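Filed under: Lists > Bench and Glassware > Thread view

On the tray question, the ridged metal trays are fine as a base for small beakers if the beaker sits across the ridges. I would still keep volumetric ware off them.

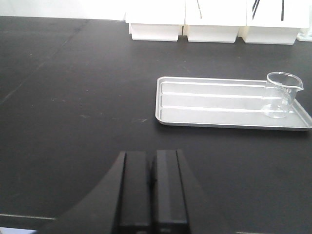 Mukthorpe Teaching Labs — Glassware and Benches Group

The white containers stay against the wall. Please do not move them forward to make room for a tray; slide the tray along the bench instead.

Brayan Henao wrote:
> Two points before the April check.
> 1. Can large beakers stay on the black benches, or do
> they go back in the blue cabinets each night?
> 2. Our sheet says 9 trays and I can account for 5.
> Where are the other 4?

1. Empty ones may stay out, upright, set back from the edge. Anything with a chipped rim goes to Lama Harb for disposal. Lab tape residue comes off with ethanol — no scrapers on glass.

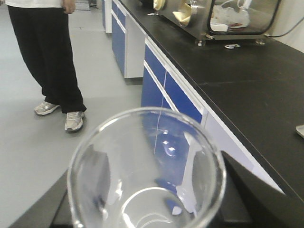
Large beaker, empty, by the blue-fronted cabinets.

2. Jolene Pearce signed four out to Clultcombe and the loan was never entered. I have corrected the sheet. When a tray is set down on a floor mat, wipe the underside before it goes back on a bench. Grit caught under the rim scratches the black tops, and the last resurfacing quote was $3,288.

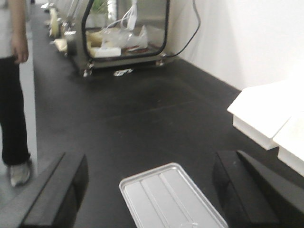
Ridged tray on the black mat, wheeled steel cabinet behind.

Corrections to the sheet should come to me by 4 p.m. on the day of the check.

Colm McGrath

List contact: Nhung Mạch, Mukthorpe stores | Back to top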